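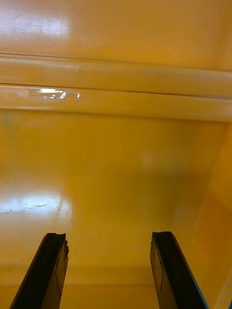
Molded ridge, glossy yellow

The Clotdale Statehouse Desk Book, December edition
Spiral bound, 404 pages
In stock

I started this book when I was working the front desk for a state senator and kept getting the same phone calls. Who's my rep? Which hearing is the bus bill in? Can I still sign up to testify, and does it matter if I read off my phone? I had a folder full of sticky notes with the answers, and my deskmate Covadonga Garrido kept stealing it, so I typed the whole thing up. Four editions later I'm still typing it up!

What you get is a working directory of our statehouse. Every member has a page, with the district towns, both office numbers, the staffer who handles scheduling (this is the name you want, trust me) and the committees they sit on. After that come the committee pages, a floor plan of the hearing rooms, and a long chapter on how a bill moves from drafting to the governor's desk. I rewrote that chapter this time. The old one had a mistake in the part about conference reports, and Aslak Solberg at Gajewski Printing caught it while he was setting the type – thank you, Aslak.

New in this edition:
143 staff listings changed after the November vote
Governor's office and agency liaisons moved to the front
A glossary of budget words, including "lapse" and "carryforward"
Larger type on the district maps
A pocket inside the back cover for agendas

I get asked whether there's a party slant. There isn't one. I have opinions (plenty, ask my sister) and I keep them out of the book. Members are listed by district number, and the short bios are made up of what their offices sent me. A few offices sent nothing, so those bios are one line long.

The first printing is 300 copies. Once those are gone I'll do another run if enough people write in, but that usually takes until well into the session, so order early if you need it for opening day. If you're buying for a whole office, email me before you check out and I'll work out a price on five or more.

Corrections go up on the site as I hear about them. You can print them on a regular sheet and tuck them in the pocket. Members resign, staffers move across the hall, and the phones on the third floor get renumbered for reasons I've never understood.

Ships flat in a padded mailer. Pickup is fine too, at the Usurano Street shop in Droruvham, mornings until 11. Ring the side bell.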